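Progress report, household tasks project, March
To: Lotte Timmermans, Van der Linden fund

Hi Lotte,

You asked for something you could read over a cup of coffee, so I'm skipping the template this time and just telling you where we are. The spreadsheet with the spending is attached separately and it's pretty dull, which I'm told is how you like them.

Short version: tidying up a table is coming along, shop shelves are slower than I promised you, and books and magazines have eaten far more of my month than I budgeted for. I'll start with those. 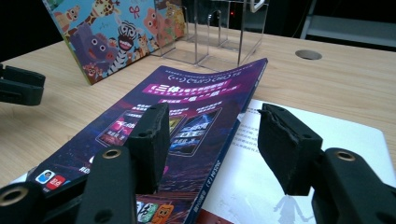
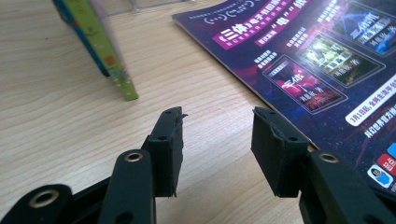 Both from the reading-table task, same magazine in each.

When I wrote the proposal I put "clear reading material from a table" in the easy group, next to cups and toys. I'd like to move it, please! A cup is a lovely thing for a machine to pick up. It has sides, it stays the same shape, and it doesn't mind being squeezed a bit. A magazine lies flat and gives you almost nothing to get hold of, and then the moment you do have hold of it the whole thing droops and slides and turns into a different shape. Glossy covers are the worst of the lot, partly because they're slippery and partly because the shine moves around whenever the camera moves.

We've now recorded 500 demonstrations of this one chore, which was the target for the whole spring, so on paper we're ahead. In practice I'm less cheerful about it. When I sat down and watched a big batch of them I noticed that I do a little trick every time without thinking: I nudge the magazine toward the table edge or against something solid until a corner comes up, and then I go in under the corner. The model has learned the nudge beautifully. It nudges and nudges. What it hasn't really learned is when to stop nudging and grab, and a few times it pushed the magazine clean off the table and then closed its fingers on nothing, very politely.

So the new recordings are shorter and fussier. I start some of them with the corner already up, and some with the magazine half on top of something else, and I make myself wait a beat before closing the fingers so there's a clear moment for it to learn from. Early tests look better. I don't want to give you a success rate yet because I changed the scoring halfway through (my fault) and the old and new results don't compare.

Standing a book back up on its edge is still beyond us. Picture books are a bit easier than paperbacks, being stiff, but they fall over if you let go a hair too early. I'd call that one a next-year chore if you fund a next year.

The foam on the fingertips also deserves a mention. It wears, it tears, and I keep putting off replacing it because every time I change the tips the grip feels different and I have to get used to it again. Rutar sent us a sample of a rubbery sheet that's supposed to last much longer. It grips paper well, almost too well, and it likes to pick up two pages when you want one. I've asked them for a softer version and I'm waiting to hear back.

Now the shop side. As you know, Kaneretti let us into the back of their store to try restocking, which was very generous of them given how much room we take up. We had planned 6 visits this quarter and managed all of them. The job is to take packets out of a delivery box and put them on a shelf facing forward. Taking them out is fine. Putting them on the shelf is mostly fine. Facing forward is where it goes wrong — the machine is perfectly content with a packet that's backward or lying on its side, and the store manager is not.

I also learned something about time. A person who has done the job for years fills a shelf while chatting to a customer and hardly looks. Our arm, on a good run, takes up to 6 times as long, and that's with me standing next to it ready to hit stop. I know the pitch to your board was about saving people work, and I'd rather you heard it from me: on the shop floor we aren't saving anybody anything yet. The home chores look more hopeful to me, mainly because a slow machine is less of a bother when you're out of the house.

You asked last time whether we should simply buy the Astitz arm and stop fiddling with our own. I had a proper look. It's a nice piece of work and the wrist is better than ours, no question. My worry is that the arm isn't what's holding us back. Most of our failures are in deciding what to do with a floppy or shiny or overlapping object, and a better wrist doesn't decide anything. I'd keep the money in recording time until the summer and then ask me again.

On people: we're 2 at the moment, me and a part-time student who does the recordings in the mornings and has far steadier hands than I do. Her recordings train better than mine. I've checked this more than once, hoping it would come out differently. I'd like to extend her hours through the end of the project, and the line for that is in the spreadsheet in yellow.

What I plan to do before the next report:

Finish the shorter magazine recordings and score them all the same way from start to finish.

Mix in other flat things, like envelopes, place mats and those thin supermarket flyers, to see how much carries over.

Go back to Kaneretti with a much smaller job, one kind of packet on one shelf, and get that right before adding anything.

Decide on the fingertip material one way or the other.

I still owe you the storage costs for the video, which grew faster than I guessed. I'll send them as soon as the invoice is in. And if you'd like to come by and have a go with the hand gripper yourself, mornings are best, and please bring a magazine you don't mind getting creased.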